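# Chapter 8: Learning to Handle Cloth from Demonstration

By the end of the previous chapter we had a policy that could pick up a rigid object, carry it and put it down in a chosen place. The object had a pose, the pose could be written as six numbers, and most of the work lay in estimating those six numbers well. A mug seen from the side is the same mug seen from above.

Cloth doesn't offer this. A curtain has no pose in the sense of Chapter 7. It has a top edge, which is fixed to a rail, and below that a surface which can take up an unlimited number of shapes. Pull one corner and the far corner may move a great deal, a little, or not at all. Let go, and the cloth carries on moving for a second or two under its own weight. Any method that begins by asking "where is the object?" has to be changed before it can be used.

This chapter follows one method through from the collection of data to the final results. The method is imitation learning from teleoperated demonstrations, with two arms, applied to household fabrics. The running example is the drawing and opening of curtains. It was chosen because it is an everyday job, because it needs both hands for at least part of the time, and because the ways in which it goes wrong are easy to see and to name.

You should have read Chapter 5 (camera calibration) and Chapter 7 (behaviour cloning with rigid objects). Section 8.4 uses a small amount of probability. Readers who are short of time can skip the derivation there and go straight to equation 8.11.

## 8.1 Why curtains are difficult

Consider what a person does when closing a pair of curtains. They walk up to the window, take hold of one panel near its inner edge, and draw it sideways. They repeat this with the other panel, and then very often go back to tug the two edges together. The last step is usually done low down, at waist height or below, where the gap is easiest to reach. It takes a second or so and hardly anyone would mention it if asked to describe the job.

For a robot the last step is the hardest part. The edge of a hanging panel is thin, it may be folded back on itself, and its position depends on how the cloth was left. A gripper that closes a centimetre short of the edge takes hold of nothing. A gripper that pushes too far forward moves the whole panel away from itself, and the edge swings out of reach.

There are also difficulties in seeing the cloth. Sheer fabrics let light through, so the colour recorded at any point is a mixture of the cloth and whatever is behind it. Depth cameras of the kind described in Chapter 5 often return patchy readings on open weaves, with some points landing on the fabric and others on the glass or wall beyond. After dark the mixture changes again.

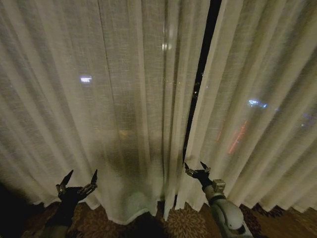 What should the policy use to find the gap between two sheer panels when the depth readings can't be trusted?

It should use the colour images from several cameras and a short history of the arm positions, and leave depth out of the input altogether.

This choice was tested directly, and the test is reported in Section 8.5. In short, adding the depth channel helped with heavy lined curtains, made no difference with unlined cotton, and made matters worse with sheers. A policy that is meant to work on all three does better without it.

## 8.2 The task and how it is scored

A result in this field means very little unless the task has been written down in advance. The following definitions are used for the whole chapter.

**Starting state.** Two panels hang from a single straight rail. The robot is parked facing the window, within reach of the lower half of both panels. The panels have been left by a person who was told only "open" or "part closed", and who was not told which trial was coming next.

**Goal.** The inner edges of the two panels meet or overlap along the whole of the lower half. The upper half is not scored, as the arms can't reach it.

**Time limit.** Each trial is stopped after 92 seconds, whether or not the robot is still making progress.

**Failure.** A trial counts as a failure if the goal isn't met at the time limit, if a person has to step in, or if the fabric is pulled hard enough to trip the force limit at either wrist.

The time limit was set by Eduard Vrabec, who ran the first version of the experiment, from the slowest successful demonstration in his practice set. It is generous. Most successful trials end long before it, and the long ones are nearly all cases in which the first grasp missed and had to be repeated.

Note that the score is all or nothing. It would be possible to measure the width of the remaining gap and report an average, and some published work does this. The trouble is that an average hides the difference between a policy which nearly always leaves a small gap and one which usually closes the curtains but sometimes does nothing whatever. Both kinds turn up in practice, and they call for different remedies.

## 8.3 Collecting the demonstrations

The demonstrations were gathered with the Corneo teleoperation rig. The operator holds a pair of handles, and each arm follows the handle on its own side. The gripper on each arm opens and closes with a trigger. The operator sees the view from the head camera on a screen and is not allowed to look directly at the robot.

That last rule matters more than it may seem. If the operator can look round the side of the robot and see the edge of the cloth, they will act on knowledge that is missing from the recorded data. The policy is then asked to copy decisions for which it has no evidence. In the first round of collection this rule was not enforced, and the policies trained on that round closed their grippers at places that looked almost random. The recordings had to be thrown away.

Three further rules were given to the operators:

1. Approach with both grippers open.
2. Pause briefly after each grasp, before pulling.
3. If a grasp misses, back away and try again. Don't restart the recording.

The second rule gives the cloth time to settle, so that the next image shows its resting shape. The third puts recoveries into the data. A set made up only of clean demonstrations teaches the policy nothing about what to do after a miss, and with cloth a miss is common.

Operators differ in style. Some take the left panel first every time, and some begin with whichever edge is nearer. When their recordings are mixed, the same starting image may be followed by two quite different movements. A policy trained to predict the average movement will then reach for a point midway between the two, where there may be no cloth at all. This is the problem of *multimodal demonstrations*, met briefly in Chapter 7, and it is the reason for the particular form of policy used in the next section.

### Box 8.1: Cleaning the data

Before training, every recording was checked by hand using the Baltell viewer, which plays the camera streams beside plots of the joint angles. Recordings were removed for the following faults:

- one camera stream missing or frozen
- clocks out of step between the arms and the cameras
- operator stopped by the force limit
- panel came off its hooks

Recordings in which the operator was slow, clumsy or missed several grasps were kept.

Two people checked each recording separately. Where they disagreed, the recording was kept, so the final set contains a few that one checker would have dropped. No attempt was made to sort the recordings by quality.

## 8.4 What the rest of the chapter covers

The remainder of the chapter is arranged as follows. Section 8.4.1 sets out the policy, which predicts a short sequence of future arm movements in place of a single one. Section 8.4.2 gives the training objective and derives it from the probability of the recorded movements. Section 8.4.3 deals with the overlap between one predicted sequence and the next, and with the jerky motion that results if the overlap is ignored.

Section 8.5 gives the main results, on fabrics that appeared in the demonstrations and on fabrics that did not. It also reports the comparison with the Hollis planner, a hand-written method which finds the panel edge by image processing and then follows a fixed plan. On lined curtains in daylight the planner is the better of the two, and students who go on to build working systems should remember this.

Section 8.6 looks at failures, sorted by cause. Section 8.7 asks how far the results depend on the cameras, using a second robot, Otus, whose head camera is mounted lower and tilted further down. The exercises at the end use a reduced version of the data that can be handled on an ordinary laptop.

### Terms introduced in this section

**Deformable object:** an object whose shape changes under the forces used to handle it.

**Demonstration:** a complete recording of camera images, joint angles and gripper commands while a person performs the task through the robot.

**Multimodal demonstrations:** a set in which similar situations are followed by clearly different actions.

**Recovery:** the part of a demonstration between a missed grasp and the next attempt.

### Before you go on

1. Write down a scoring rule for folding a tea towel in half. State the starting state, the goal, the time limit and the conditions for failure. Exchange it with another student and look for a trial on which the two of you would disagree.
2. An operator always pulls the left panel first. A second operator always pulls the right panel first. Sketch the average of their two hand paths and say where it ends.
3. Suppose the pause after each grasp were left out of the demonstrations. Which inputs to the policy would be affected, and for how long after each grasp?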